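Clammont Small Paper Bags, Flower Print, pack of 60
Reviewed by Thảo Kim, 28 August 2022

I have reached the age at which I hold opinions about paper bags. My mother held opinions about carrier bags, and kept them inside another carrier bag on the back of the larder door, so I suppose this counts as progress.

The bags in question are the small white ones from Clammont with a flower on the front. I bought them for the Onthorpe summer fair, where I run what the programme calls a treat table and my sister calls the tuck shop. You choose your bits, I put them in a bag, you go away. For years we used sandwich bags, which worked perfectly well and made everything look like evidence.

So this year I went looking for something nicer. The Clammont listing had 2,107 reviews when I read it, most of them five stars and a surprising number of them from people planning weddings. One bride had given it a single star as the courier had left it with a neighbour she didn't get on with. I found this more informative than the rest and ordered two packs.

What arrives

The bags come flat, in a cellophane sleeve, inside a cardboard box that could comfortably have held a kettle. There were supposed to be 60 in each sleeve. I did count the first one, as I was pricing the table per bag and wanted to get it right, and I got 58. I counted again and got 58 again. The second pack had the full 60. I wrote to the shop and was sent a discount code for my next order, valid until the previous February.

The design is a single red flower on a thin green stem, and that's your lot. I was braced for butterflies, or a message telling me to bloom, and there was neither. I have tried to work out what sort of flower it is and asked two people who garden. One said poppy. The other said it was a drawing.

Opening them

Each bag has to be coaxed. The paper is folded quite hard and the two sides like each other's company, so you need a thumbnail to get started and then a fist to push the bottom out. The first dozen took me an age. After that I got into a rhythm and could have done it in front of the television, and in fact did, until I had a sofa full of open bags and nowhere to sit. Open them on the day if you can. An opened bag takes up a ridiculous amount of room, and they won't go flat again without a crease across the flower.

Once the bottom is out properly they stand up by themselves. I want to be clear that this is a bigger compliment than it sounds. I had the Farkik ones a couple of years ago, with the scalloped top, and they had all the backbone of a wet lettuce. You would turn round to give somebody their change and the whole row would have fainted.

A word about wind. These weigh nothing. Our table was outside for the first hour, and I spent it retrieving empties from under the bouncy castle. Put something in the bottom straight away, even if it's only a fruit chew. I've also seen gravel recommended, by somebody who presumably wasn't feeding children.

Filling them

This is where you find out what a small bag means. The listing calls them "ideal for sweets, gifts, jewellery and more", and the first three are fair enough. The "and more" is doing some heavy lifting.

Sweets are no trouble. Small soaps go in nicely. A satsuma goes in and makes the bag look as though it has swallowed a satsuma. A paperback does not go in, though a man at the fair was very keen to show me that it might, and I charged him for the bag.

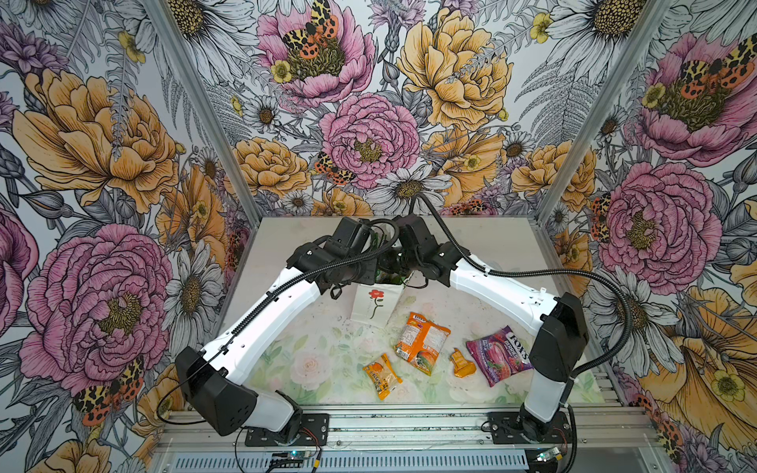 Tall things are best treated as a feature. I used to fret about anything that wouldn't go all the way down, and I'd fold and squash until the contents looked as if they had been posted. Now I let them stick out. The green item poking up from the bag with the red flower looks perfectly cheerful like that, and I think the green does the stem a favour as well. Crisps are the awkward customer. A packet like the orange one on the table is mostly air and sharp corners, and if I'm honest with myself I'd hand it over separately and let the bag keep its dignity. I did stuff some smaller packets in at the fair. They went, but the sides bulged and the flower took on a worried look.

Closing them is up to you. There are no handles and nothing sticky in the pack. I folded the tops over and used a dab of washi tape, and later, when the queue got as far as the plant stall, I folded the tops over and used nothing. No complaints were received.

Do they hold up?

Reasonably. They are paper, and I'd ask anyone writing an angry review about a paper bag in the rain to have a think. I had one go at the bottom seam, and that was the boy who swung it round his head. I had another go see-through from a piece of flapjack, which was my own doing: anything buttery wants a twist of greaseproof first. Fudge in wrappers was fine and still fine the following weekend, when I found a bag of it in the car and was able to carry out further tests.

The red doesn't come off on your hands, which I mention only as the Farkik ones were blue and so, by lunchtime, was I.

Would I go elsewhere?

Hoàng, the party shop by the station, sells a plain brown bag of much the same size. It's a bit stiffer, it opens without a fight, and it looks like something you'd be given for a single screw at the ironmonger's. If you have a stamp and a free evening you could decorate them yourself. I have the stamp.

There's also a bigger size of the Clammont one, same flower, and I've ordered a pack for Christmas. I'm hoping they've kept the flower small and haven't simply blown it up to fit. My sister says nobody will mind either way, but she said that about the sandwich bags.

Good points: stand up properly, pretty without going on about it, red stays where it's put.

Bad points: stubborn to open, useless in a breeze, two short in one pack, and a discount code for people with time machines.

Four stars. I've taken one off for the missing pair. If Clammont would like it back they can post them to me, and I'd suggest a smaller box.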